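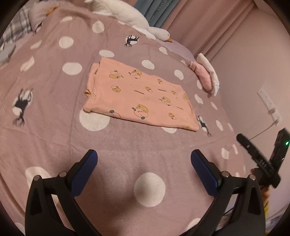 Folding, storing and washing bedding: which tips earn their keep

I have been reading household tips for longer than I care to admit, and most of the ones about linen seem to have been written by people with a spare room and a photographer. I have tried a good many of them in a two-bedroom terrace in Gelluddale with one airing cupboard, a damp back wall and a washing machine that walks. These are my findings. If you live somewhere dry with fitted wardrobes, some of this won't apply to you.

Folding things on the bed

Do it on the bed. I resisted this for years and folded standing up with the thing tucked under my chin, which gives you a crooked fold and a sore neck. A made bed is the biggest flat surface in most houses, it's at a decent height, and the cloth doesn't slide about on a fuzzy blanket the way it does on a polished table. Smooth each fold out from the middle with your forearm. The flat of your hand leaves little ridges.

Fold to the width of the shelf. All the charts that tell you to fold in thirds assume a shelf the author owns. Measure yours, knock off a finger's width either side, and fold to that. Mine wants quarters for towels and an odd sort of fifths for double sheets.

Fitted sheets

I have watched the trick where you tuck the corners into each other and out comes a perfect rectangle. I can do it, too. It takes me four times as long as rolling the elastic edges inwards and folding the lump, and once it's under two other sheets you can't tell which method was used. If you enjoy it, carry on.

The one part worth stealing is to match the corners before you start. Even a lump is flatter if the elastic is all at the same end.

Keeping sets together inside a pillowcase

Everyone recommends this and I'm in two minds. It does stop you hunting for the matching pillowcase at eleven at night. It also makes a fat parcel that won't stack, and the cloth in the middle gets no air. In our back bedroom a set stored like that from June came out smelling of cellar. I now keep the sets loose and stacked one on top of the other, with the pillowcases folded inside the sheet. Less pretty, smells of nothing.

Lavender bags, cedar balls and the rest

Lavender makes a cupboard smell of lavender. I have not seen it do anything else. I hung bags of it in one half of the airing cupboard and left the other half alone, and the moths ate a wool blanket in the lavender half. Cedar balls seem to me much the same, and they lose their smell in months. You are then told to sand them, as if you had nothing on.

What did work on moths was dull: washing or airing everything before it went away, hoovering the cupboard floor and the cracks at the back, and putting the wool things in bags with a proper seal. A spell in the freezer is said to deal with eggs. I leave things in for two weeks, in a sealed bag, and have had no trouble with anything I've treated that way, but I've had no trouble with some things I haven't treated either.

Vacuum bags

I bought a set of the Grida ones from the hardware shop in Drusham. They go wonderfully flat on the first afternoon. Two out of six had puffed up again within the month, and a third went when I caught the seam on a nail. They are fine for spare synthetic duvets. I wouldn't put feather or down in them for a whole summer. Mine came out in clumps and took several goes in the dryer with a couple of clean tennis balls before it looked like a duvet again.

Vinegar in the rinse

The great cure-all. I ran towels with it and without it for a winter and could tell no difference by feel. I did notice a difference when I used half the detergent, so my guess is that most stiff towels are full of soap and the vinegar gets the credit. Try less powder first — it costs nothing. And keep vinegar well away from bleach. The two together give off a gas you don't want in a small kitchen.

Soft, fluffy blankets

These are sold as wash-and-go and then ruined by the first hot wash. My rules, learned by wrecking one:

Cool wash, short spin, very little detergent.
No fabric softener. It coats the pile and makes it go flat and slightly greasy.
Never with towels. The lint goes into the fuzz and stays there.
Dry it on a line or over two rails, and shake it hard halfway through.
No iron, at any setting, whatever the person online says about a damp cloth.

Bobbles can be taken off with a fabric shaver if you keep it moving. The pumice stone trick took off the bobbles and a fair bit of blanket.

Printed cotton

Wash printed cloth inside out if it has an inside, and dry it out of full sun. As for setting the colours with salt, I soaked one of a pair of printed pillowcases in salt water overnight and left its twin alone. They faded together. Modern dyes either hold or they don't, and a spoon of salt from the kitchen isn't going to change their minds. Iron on the back of the print if you must iron at all.

The mattress and bicarb

Sprinkling bicarbonate of soda on a mattress and hoovering it up an hour later does take off a stale smell, a little. Opening the window and leaving the bed unmade till lunch does about the same. The claim that it "draws out" mites I'd want to see tested by somebody who isn't selling bicarb. It also got into the filter of our old Pruitt hoover and turned to paste, so empty the thing straight afterwards.

How many sets you need

Two per bed, plus one spare for the house. I've read lists that say five. Where do they put them? If you have more than you can shelve without shoving, the ones at the bottom are never used, and they go yellow along the folds. Animal rescues will often take old blankets and towels, though ring first, as plenty of them won't have pillows or duvets.

Last updated 2026-03-31. The section on stain removers is being redone, as I no longer believe half of it.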